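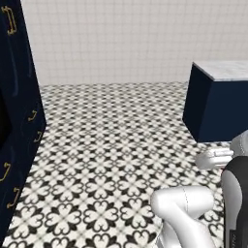
Cabinet advice I've stopped believing

Every October I get the urge to sort out the kitchen cupboards, and every October I read a pile of tips first. Most of them are passed from one page to the next by people who have plainly never tried them. I've lived with painted cabinets for a long time now and have tested a fair number of these myself, so take this as one woman's list of what held up and what didn't.

Vinegar for everything. No. Vinegar and water is fine on glass and on the inside of a kettle. On a greasy painted door it mostly moves the grease over a few inches and makes the room smell like pickles. A drop of plain dish soap in warm water does better. Wipe with that, wipe again with clean water, and dry with an old T-shirt. If it's still sticky, do it again before you reach for anything stronger.

Baking soda paste. It does take off grime. It also took the shine off a patch of my pantry door the size of a saucer, and I still look at that patch every morning. I'd keep it for the sink.

Olive oil to make the doors glow. They glow until Saturday and then they hold dust. I don't know who started this one.

Brass-colored pulls. Find out what you've got before you polish. Hold a magnet to one. If it grabs, you have steel with a coating, and brass polish may take the coating right off. If it doesn't grab, that still doesn't prove it's solid brass, whatever the tip pages say, as zinc won't hold a magnet either. I use soap and a soft toothbrush on all of mine and leave the polish in the drawer. The gunk lives where the pull meets the door anyway.

Loose handles come up a lot, and here I'll grant that one of the old tricks works. Back the screw out, put a single wrap of thread tape on it, and run it back in by hand. A dab of clear nail polish is the other popular answer. Mine held for up to 28 days and then rattled again.

Dark paint hides fingerprints. Whoever wrote that has never owned a navy door. Dark gloss shows every thumb in the house, plus flour. Matte shows less but is harder to wipe without leaving a shiny spot. Pick your trouble. 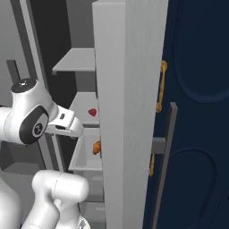 Picture: Draltgate

Shelf liner is where I get really suspicious. The grippy kind is sold as something every shelf needs. I put it in three cupboards and left three bare. After a year the bare shelves were easier to clean and the lined ones had crumbs in all the little holes. Under the oil bottles I do see the point, but a saucer does the same job for nothing.

Hinges. If a door has dropped, you don't need a new hinge right away. Most modern cup hinges have a side screw and a depth screw. Turn one of them a quarter turn, shut the door, look, and turn it again. Write down which way you went. People skip that and end up worse off than when they began. If the screws spin and bite on nothing, pack the hole with toothpicks and wood glue, leave it overnight, trim flush, and then put the screw back. I doubted that one for years and was wrong – it's the best trick on this page.

Soft-close dampers that clip on afterward are hit and miss. The Birard ones I bought fit two doors out of five. The others were too shallow at the hinge side, so measure first.

As for emptying the whole cupboard onto the floor and only putting back what you love, I don't love my colander. I need it. One shelf at a time, before lunch, and stop when you're tired of it.

– Darlene Nguyen

Comments (3)

MapleRidge61: Agree on the liner! But I do use it on the very top shelf where the platters slide. You'll pry that piece out of my hands.

tobes: Toothpick trick works but use golf tees if the hole is really chewed up. Did mine that way and the door is heavy.

Kitchen_Skeptic: You were too kind about nail polish. Mine lasted one weekend. Also what do you do about the greasy fuzz on TOP of the cabinets? I've tried newspaper up there and it just looks like newspaper.

Contact | Copyright Darlene Nguyen | Back to top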